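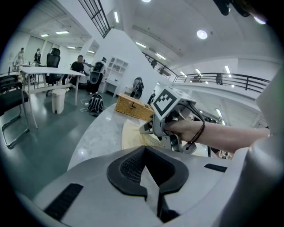
One of the hand-held grippers at work over the placemat at Carnmont, with the wicker basket close by.

Carnmont puts two sets of fingers to the test on the household table

If you've wandered through the big downstairs room at Carnmont this March you will have had to step around a table with a basket and a cloth on it, and you may well have been asked (very politely) to mind the cables. The people at the table are the handling group, and they've been finding out which of two finger designs will go on the hand-held grippers for the rest of the year.

The choice is between the Sandu, a straight finger with a flat pad that the group has been using since it started, and the Leron, a newer one with a scooped inner face and a good thick rim around it. Both clip onto the same body, and both are squeezed open and shut by hand, so a person can do an ordinary household job with a gripper in each fist and the recording can be used later on to teach an arm the same job. Narayanan Pai, who leads the group, has wanted to run a proper comparison for ages and was delighted to finally get the table for long enough to do it.

"We'd all got our favourites, and we'd all got our reasons, and the reasons were mostly to do with whichever one we'd learned on," he told us over a cup of tea that he didn't get around to drinking. "I learned on the Sandu. So I was quite sure it was the Sandu, you see."

The jobs were picked to be dull. There was cloth to be folded and laid flat, and there was the basket, with a lid to lift and things to be put in and taken out again. Everyone in the group did the same set of jobs with each pair of fingers, in an order drawn out of a mug, and Muthu Annamalai kept the tally. By the time the table was packed up they had 2,452 recordings worth keeping, with 98 thrown out, mostly for a marker that had gone out of view behind somebody's arm.

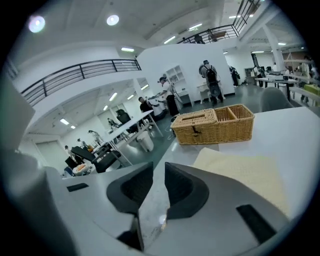 Muthu would like it known that the room itself was no help at all. It's a lovely bright space, with the lights overhead and the balconies running along above, and people come through at all hours on their way to somewhere else. He had half expected that to spoil the tracking. In the end the software coped with the passers-by very nicely, and what bothered it far more was a person leaning too close over their own hands, a habit he says is nearly impossible to break once you're trying hard to get hold of the corner of a napkin.

And the corner of the napkin was where the two designs really parted company. The flat Sandu pads will pick up a single layer of cloth from a tabletop if you come in low and pinch, and most of the group could manage it first go. The Leron, with its rim, tended to ride over the top of the fabric and push it along, and there was a fair bit of muttering about that on the first morning. Vilja Honkanen, who does the finger moulding and had been hoping for better, went away and took a little off the tip of the rim on one pair. They were much improved, she says, though still slower than the Sandu on anything thin.

On the lid and the basket it went the other way. The scooped fingers settle around an edge and stay there, even when you've come at it crooked, and people who had never held a gripper before got on with them almost at once. Indira Devadiga brought down several colleagues from accounts to try, reasoning that the group had become far too practised to judge, and the visitors preferred the Leron nearly to a person. One of them asked if she could take a pair home for the jam jars.
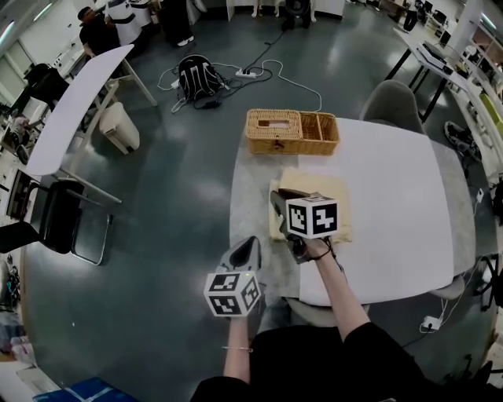
A gripper in each hand, with the right one pressed down on the folded cloth.

There's the matter of tired hands as well, and it got more attention than you might think. Ajith Suvarna has been grumbling about the trigger spring since he joined, and he took the chance to try the lighter spring that Brirkport sent over with the Leron sets. A long session means 900 squeezes for each hand, and by the end of one with the old spring he couldn't comfortably open his lunch. The new spring is kinder, but it doesn't push the fingers open quite as smartly, and a couple of the quicker workers found themselves waiting on it. Ajith thinks they could stand to slow down a little anyway. Vilja has offered to look for something in between, and there's a box of samples on her bench if you'd like to come and give your opinion.

So where has it all landed? Narayanan has come around, more cheerfully than his friends expected, to using both. The Leron will be the everyday finger for the basket, box and kitchen jobs, with Vilja's trimmed rim, and 2 pairs of the Sandu will be kept set up and calibrated for cloth and paper. It does mean a change of fingers partway through some sessions, and Muthu has asked for a second tray so the pairs don't get muddled. Swapping them is only a small job, but each change has to be followed by a quick check of how wide the jaws open, and he'd be grateful if nobody skipped it.

The next round will use the same jobs with the fingers fitted to the bench arm, to see whether what suits a person's hand suits the machine. Narayanan is hoping to begin once the wrist adaptors arrive from Brirkport. Indira is looking for more first-timers for the hand-held sessions in the meantime, mornings from half past nine. No experience is wanted, and sleeves should be pushed up or close-fitting. Have a word with her at the table, or leave your name on the sheet by the stairs.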